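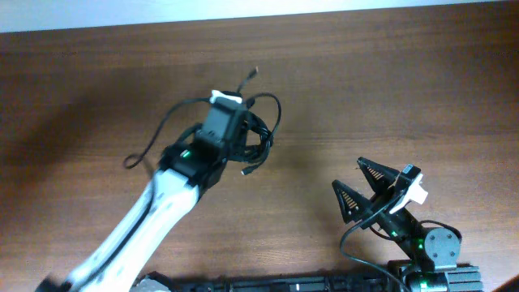

Ilídio Macedo reckons I'm daft to leave £796 sitting in credit with my electricity supplier, and that I should ring up and ask for it back before the winter. I'm not so sure, so I thought I'd ask on here.

I'm with Drondby, have been for years, and I pay the same amount every month. The credit has been creeping up since we got rid of the old tumble dryer. My last statement says I used 2942 units over the year, and it looks like they're still working from what we used when both kids were at home.

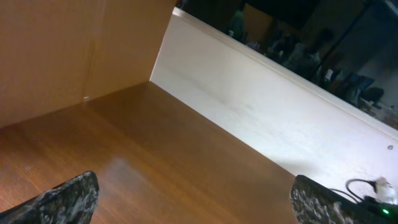 I did try the website, but the refund button is greyed out and it tells me to send a meter reading first. I sent one in January! Do I send another, or phone them? And if I get the money back, will they just put my monthly payment up to make up for it? I'd rather have a bit put by than get a nasty bill in the cold months.

Posted by Ilídio Figueiredo

**Adams**

Phone. The website is useless. Mine took 2 calls but I got it.

**Disdale**

January is too old, that's why it's greyed out. Mine wanted a fresh reading as well (different supplier, Fallex, but I expect they all do something similar). Take a photo of the meter while you're at it – mine got typed in wrong and I had a right job proving it. 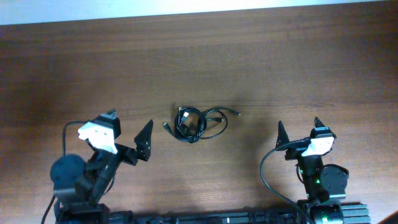
**Ilídio Macedo**

Still say you should ask for it! You don't have to take the lot though, I never meant that. I left a couple of months' payments in mine and asked for the rest, which came to £556, and it was in the bank the week after.

On the monthly payment, ask them what they've got you down for over the year. If it's a lot more than what's on your statement, get them to redo the sum while you're on the phone.

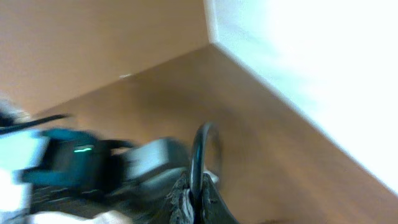
Get that bit sorted first, mind, or you'll be back in the same boat next year with another pile of credit. Ring just after eight in the morning – I left it till lunch the first time and sat there listening to pan pipes for ages. And have your account number handy, it's at the top of the statement.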